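Home | Crafts | Kitchen | Ask a Grown-Up | Seasons

Why Does Bread Dough Grow?

If you have ever helped make bread, you know the funny part: you leave a little lump of dough in a bowl, go off and play, and come back to find it puffed up like a pillow! The secret is yeast, a tiny living thing, so small that a spoonful holds more than you could ever count.
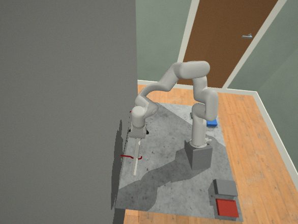

TRATEVECK, January

Yeast loves sugar and flour, just as you love pancakes. While it eats, it lets out a gas called carbon dioxide, and the gas makes bubbles that get stuck in the stretchy dough (kneading is what makes it so stretchy, and it's great fun).

Want to watch? Ask a grown-up to help you stir 2 teaspoons of yeast and 2 teaspoons of sugar into a cup of warm water, and peek after more than 4 minutes. Foam!

Get the Nisovine Kitchen newsletter. We use cookies. Accept | Settings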